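Is Pivis calming powder worth it for a spooky gelding?

mudroom_mare
My gelding is 16 and has lately decided the far corner at C is full of wolves. He's fine at home, fine on the trail, useless at shows. The tack store in Cindton keeps pushing a tub of Pivis at me for $85 and says it "takes the edge off" in two weeks. I've read the label twice and still don't know what it's meant to do. Has it worked for anyone, in a way you could tell apart from the horse just having a better day? 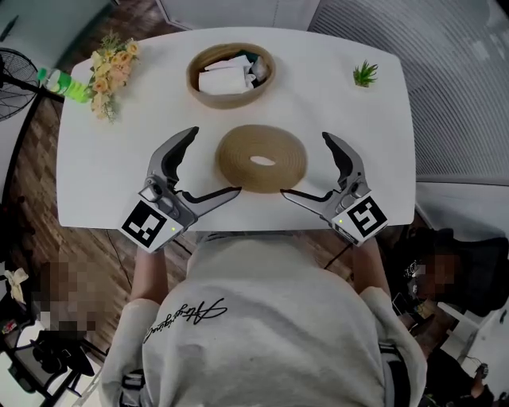

Coiled rope mat and a woven basket on a white table.

plainsnaffle
I fed it for 16 days. First show after, he was quieter. Second show, he left the ring sideways with me mostly still aboard. Make of that what you like. It was also much cooler at the first one, and he'd had a long hack on the Thursday before. If I'd been selling the stuff I'd have told you about the first show only.

Check your rule book before you buy anything. Some calming products contain things that aren't allowed in competition, and "natural" on the front of the tub tells you nothing. I asked Zallholm for their test results and got a coupon. 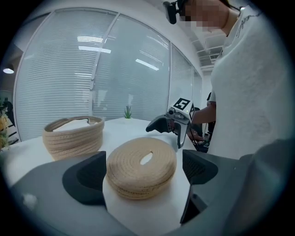 What I'd try before spending the money

hocksandall
Agree with most of that, though I do think magnesium helps some horses if their hay is short of it. Get the hay tested and you'll know. At 16 I'd also want his eyes looked at. A horse that spooks in one corner and always on the same rein may not be seeing it well – ours had a cataract starting and we'd blamed the flower boxes all summer.

After that, haul him to the Sastry arena on a quiet day, no class, and just walk around. Boring, but cheaper than powder.
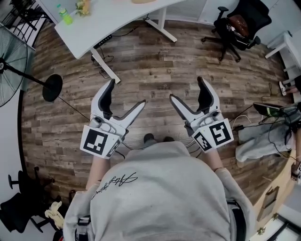 Can I give him a half dose to see if he tolerates it?

You can, but a half dose won't tell you much about whether it works. Ask your vet first if he's on any other medication, and don't start it the same week you change his feed.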